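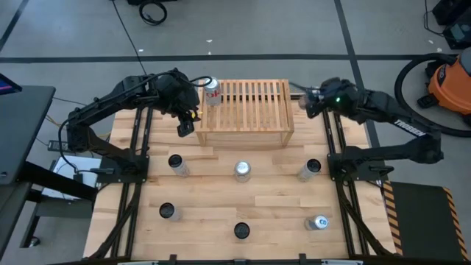 The small electric van from Birkow has been on sale for some years, but with the new battery it is a different car. We drove it for three days on the hills behind Derese.

Many people in my area buy a van when they need a family car. The reason is simple: you get two sliding doors, a flat floor and a lot of air above your head. The Birkow Wudeo was always good in these things. Its weak side was the distance. The first version was fine for the baker and the plumber, but a family with grandparents in the next region had to plan every trip like an expedition.

Now the maker promises 253 miles from one charge. On our route, which had more hills than the official test, the display showed 37 miles left when we came back to Derese, and we had not driven slowly. The heater was on in the mornings. I think most owners will be satisfied with this.

On the road the Wudeo feels heavier than before. You notice it in tight corners, where the front wants to go straight a little earlier than you like. On the highway the same weight makes it calm, and the wind noise is lower - only the big mirrors can be heard. The brake pedal I liked less. The first part of its movement does almost nothing, then the car stops quite strongly. After one day my foot had learned it, my passengers needed longer.

Inside, the seats are the same and this is good news. The rear bench still slides, and it can be taken out by two adults without bad words. The new screen is quick, but the temperature is now set there, and I miss the old round buttons very much. The cup holders are still too shallow for a tall bottle.

There are 3 versions. The cheapest has steel wheels and no roof rails, and I would choose it. The top one, called Zesach, adds leather and a glass roof, which costs 48 liters of storage above the front seats. For a car that will carry bicycles and wet dogs, this seems to me a strange exchange. The first vans reach dealers in September.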